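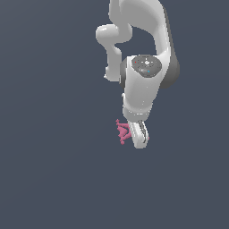
Page last changed: November, 2:40 pm

I have become a huge fan of testing grasps with nothing else in the world. One arm, one awkward shape, a plain background, and that's the whole simulation. The spiky pink thing at the gripper is my favorite kind of test piece, all points and nubs, with hardly a flat spot for a finger to settle on.

Jyoti Bhatia and I ran 537 grasps this way for Dretine, our small grasp planner, and 425 of them held. I love that number, mostly for the 112 failures hiding behind it! With no table to lean on and no bin wall to trap a piece, a bad grasp has no way to look like a good one. We sorted every failure in an afternoon, and 80 of them came down to a single mistake: the planner closed on the tip of a spike when there was a thicker part right beside it.

Branwen Hopkin thinks I'm overselling this. Real parts sit in piles, she says, and a planner raised in empty space will fall apart the first time it meets a neighbor. She may be right – our cluttered runs have barely started, and we haven't touched hardware. I'd still begin with the bare version every time. When clutter does break the planner, I want to know that clutter is what broke it.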